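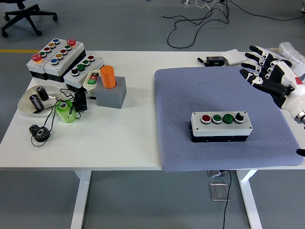 A push-button station on the work mat, with the robotic hand at the right.

Teaching by Hand Deserves a Place in the Budget
Leonora Aquino, Priltano
July 2026

Plant managers who visit our training floor tend to ask how soon a robot will learn from video alone. It is a fair question, but it draws attention away from the method that serves small manufacturers best today. A skilled operator guides the robot through a task by remote control, and the robot learns from that record.

Pressing a button on a control station looks simple. The operator must still choose a finger, an angle of approach and the moment to stop. Written procedures seldom cover these choices - our own manual gave them one line. Shuzhen Cai recorded 600 demonstrations for our button course, and her early ones differ plainly from her later ones.
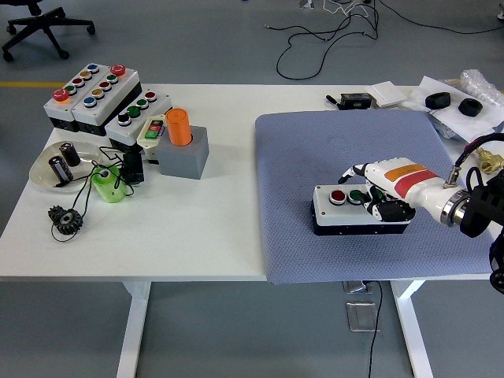 What Institutions Should Fund

Priltano holds that operators should be paid and credited as instructors. Their hours are too often booked as equipment testing, and the skill leaves when they do. We also ask that failed attempts be kept and labeled. Alfredo Umali has argued that storage costs forbid this. We respect the concern, but a missed press can teach a good deal about where a finger should go. Our next course opens in September with 19 places.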